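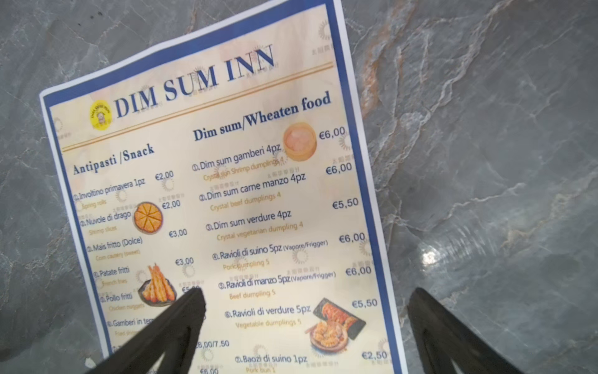
How a menu is organised

A menu is a kind of table. It stores three facts about each dish — its name, its number and its price — and it sets them out so that a hungry person can find them quickly.

The title

The largest letters belong to the name of the restaurant. On this menu they spell DIM SUM INN. Dim sum is a Chinese style of eating in which many small dishes are shared.

Headings

Dishes of a similar type are grouped under a heading. One column here is headed "Antipasti /Snack" and the other "Dim sum/Wheaten food". Antipasti is the Italian word for starters. Wheaten means made from wheat, the grain that is ground into most bread flour.

Numbers

Each dish in a group has a number. The numbers start again at one under the second heading, so "number one" is not enough for an order. The waiter needs the heading as well.

Two languages

The dish names are in Italian, with English in smaller letters underneath. "Patate fritti" is given as "French fries". Translation can go wrong. "Mais fritto" means fried corn, but the English line says "Corn cautery". Cautery is a medical word for burning the skin to close a wound, and it has no place in cooking.

Prices

The sign € stands for the euro. In Italy a comma separates the euros from the cents, so €2,00 is two euros exactly. In Britain a full stop does this job and the comma marks thousands, as in 1,054.

Quantity

The letters "pz" are short for pezzo, a piece, or pezzi, pieces. The spring roll is marked 1pz and costs €2,00. The shrimp dumplings are marked 4pz and cost €6,00. To find the price of one dumpling, divide six by four. The answer is €1,50.

Try it yourself

Write a menu for 11 dishes. Sort them under two headings, number each group from one, and add a price in euros with a comma.

Text by Chandrasekhar Thomas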